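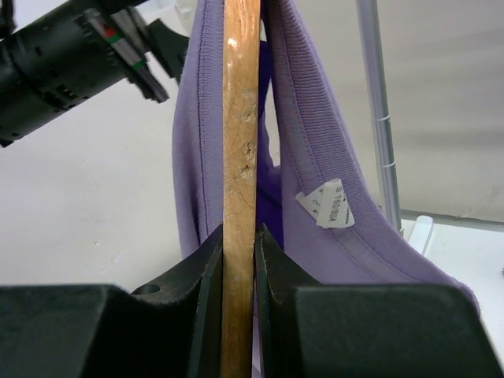

Lavender top over a wooden stick.

Polham players, the harbor season is open!

If you haven't logged in since the patch, go do it this evening, because the new fishing docks at Drommont are the best thing added to the game in ages. You get there by taking the ferry from the south gate (free for everyone, subscribed or not) and talking to the dockmaster, who hands you a starter rod and a small bucket. The bucket only holds 4 fish at first, so expect a lot of walking back and forth until you can afford the bigger one.

Fish sell for copper at the stall, but please don't sell your silver eels! You need 40 of them for the Zindora lantern, and they only bite after dark on the server clock. A few of us in the guild sold ours on the first night and we're still kicking ourselves. The lantern gives a little extra light in caves and it also looks gorgeous on the back of a boat.
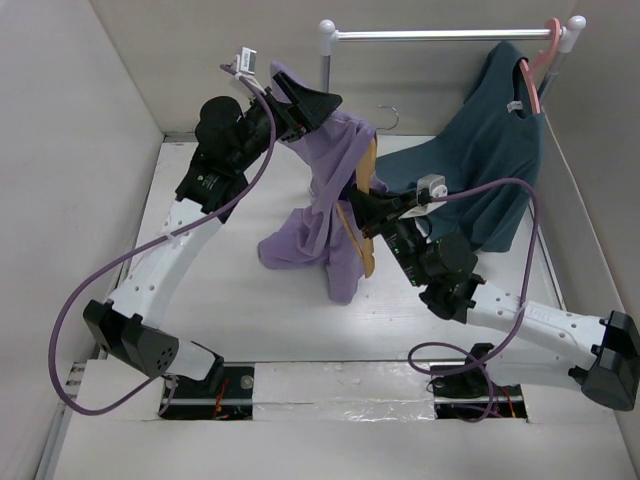
The boats deserve a whole issue to themselves. There are two hulls for now, the flat one and the tall one, and the flat one is much easier to steer through the reeds. The tall one turns like a barn, but it has room for a second player, and fishing with a friend fills the catch meter faster. I've been running the tall one with whoever is online and having a wonderful time, even when we end up stuck on the sandbar for ten minutes.

Our guild total stands at 1,048 eels donated to the Baldursdóttir shrine, and that puts us one tier away from the shared smokehouse. Once it's built, any member can turn raw fish into travel food, and that will make the northern dungeon runs a lot cheaper. Drop your donations in the chest on the left side of the shrine. The one on the right is for the other faction, and you can't get anything back out of it.

Group fishing starts at 8 p.m. server time all through November. Bring bait, bring an empty bag, and say hi in guild chat when you're on the dock so someone can send you a boat invite.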